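Pilen Data Services — Support Ticket 434
Subject: Release width reported as closed after the object has left the fingers
Project: Bornov household sorting study
Opened by: Massawe analysis group
Status: Open, pending second review
Priority: Normal

Summary of the report

The analysis group reports that the success rate for the packaging category fell after the March revision of the labeling method. The set contains 1,882 demonstrations recorded with hand-held grippers in private homes. In 200 of them the automatic labeler places the release event too late, or finds no release at all. Rigid objects such as cups and small boxes are not affected.

Steps taken

The group first suspected a clock offset between the finger width signal and the video. Both streams were exported again and compared at the point of first contact. No offset was found. The width calibration was then repeated on 3 grippers with the standard gauge blocks, and all readings were within tolerance.

Support requested sample episodes from the affected category and reviewed them by hand. In most of them the object is thin plastic packaging, which folds under the finger pads and leaves almost no gap between them.

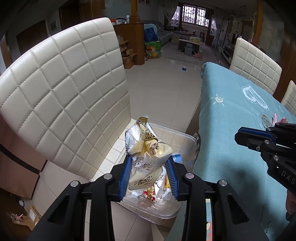
The labeler decides that an object is held when the measured width stays above a fixed minimum after closing. A folded wrapper can fall below that minimum while it is still firmly gripped. The episode is then marked as an empty grasp, and the next opening of the fingers is not counted as a release. Where a second gripper is present, the method may attach the event to the wrong side, which accounts for the late labels.

Response from support

The behavior follows from the method as written and is not a hardware fault. No grippers need to be returned. The group is advised to take the following action:

Set the minimum width to zero for the packaging category only.
Turn on the visual contact check for both sides.
Run the labeler again on the affected episodes and keep the earlier labels in a separate folder.
Do not merge the new labels into the Flornwood training split until the second review is complete.

Reply from the requester, August 12, 2026

The changes were applied and the labeler was run again. Release events are now found in most of the affected episodes. Some late labels remain in two-gripper episodes — chiefly those in which both grippers work close to the same container. The group asks that the ticket stay open and that the side assignment rule be reviewed.

Support has forwarded the remaining episodes to the methods team.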